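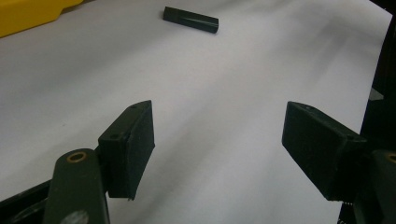

Small black block, big white paper.

Jan 3, 2018

Happy New Year, everyone! I had big plans to write one of those year-in-review posts with all the books I read and the two recipes that worked out, and instead I have spent my entire holiday break sorting the junk drawer. Well, junk drawers. We have three if you count the one in the hall table, and I do count it, because it's where the batteries go to die.

So, the paper. I've mentioned it before but a few of you asked in the comments after the gift wrapping post, so I'll go over it again. I cover the table in plain white paper whenever I'm sorting anything small. I started doing it years ago for beads, when I still made earrings, and then it crept into everything else. Our dining table is dark walnut with a busy grain and a lot of scratches (two kids, one cat, a fondue incident), and if you put a black screw down on it you may as well throw it in the yard. On white paper you can see every little crumb and washer.

I buy the paper by the roll from Hegarty, the art supply place over on Skarkodgate. The last one cost me $9 on the clearance shelf with a dent in one end, and I've been cutting from it since April. It's heavier than the kraft paper kind and it has a nice smooth finish, so you can slide things around on it without the sheet bunching up. I tape the corners underneath with painter's tape. Regular tape took a strip of finish off the table once and I still hear about it.

My other half thinks I could use an old bedsheet. I have tried the bedsheet! Things roll into the folds, the cat gets under it, and you can't write on it. Writing on it is the best part. I take a pencil and draw big loopy circles and put a word in each one — KEEP, FIX, WHOSE, and so on — and then as I go I just push things into their circle. I like to leave a big bare stretch for whatever I'm looking at, and start the circles down at the other end. When you're done, you roll the whole thing up and the dust and pencil shavings go right into the trash with it.

Now, the block.

It came out of the very back of the hall drawer, from under a takeout menu for a restaurant that closed before my youngest was born. It's small, black, rectangular and a bit shiny, with a faint line partway along it. I cannot tell you what it is. I put it on the paper by itself and looked at it for a good long while and I still couldn't tell you.

Guesses so far, from members of this household: a battery for a phone we don't own anymore, a domino with nothing on it, the foot off something, a magnet, and (from the nine-year-old) "evidence." It doesn't stick to the fridge, so it isn't a magnet. I tried pulling at the line with my thumbnail in case it was a lid, and got nowhere except a chipped thumbnail. I went through the house looking for anything that was short a foot. The stereo has all of its feet. The toaster oven has three out of four, which got me very excited for a minute, but the other three are round.

Then I remembered the Biltico shelves. Some of you will remember the Biltico shelves. That was the unit we put together in the old apartment, the one whose instruction booklet listed part numbers up to 299 and came with a bag of spare bits in every shape you can think of. I kept that bag for years in case we moved and needed them, and then we did move, and the shelves went to the curb, and I have a horrible feeling the bag got emptied into a drawer. So it might be a Biltico part. I dug up a scan of the booklet online and sat there squinting at tiny line drawings with my coffee going cold. There's a little rectangle on one page, part 109, that might be it. It might also be a picture of a shelf from far away. They were not good drawings.

I sent a picture to my friend Meinir Cadwaladr, who used to run the returns counter at a furniture store and knows her spare parts, and all she wrote back was "keep it till June, then toss." That seems fair to me. I made a new circle on the paper for it. The circle just says JUNE.

The rest of the sort went better. In case you're thinking of doing your own drawers this month, I'll tell you what ended up where. Rubber bands went in a jam jar. Keys I couldn't match to a lock got put on one big ring with a tag, and anyone who wants to try them on the shed is welcome. Dead pens were tested on the edge of the paper (another plus for paper!) and tossed. The batteries all went through the tester, and I was shocked at how many of them were still fine. And the coins! I poured them into the Tesum tin, the blue one my mother used to keep buttons in, and I'm going to take them to the machine at the grocery store. We've got around 1289 pennies in there going by the weight, if I did the math right on the kitchen scale, and it took both hands to get the tin up on the shelf.

I did not finish the third drawer. I got as far as the birthday candles and then somebody wanted lunch, and after that it was dark out and I'd lost my nerve. The paper is staying on the table until I do, so we've been eating dinner in the kitchen standing up, or on the couch with plates on our knees. The kids think this is the best week of their lives. They've started drawing on the unused end, and there is now a long and complicated map of a island with a volcano on it, and a circle marked TREASURE where the rubber bands used to be.

If anybody recognizes the block, leave me a comment. Same if you had those Biltico shelves and still have the real paper booklet, because I'd love a better look at part 109. And for the couple of you who asked, I'll write up the bead storage next time, once I find the lids for the little jars. I'm pretty sure they're in drawer three.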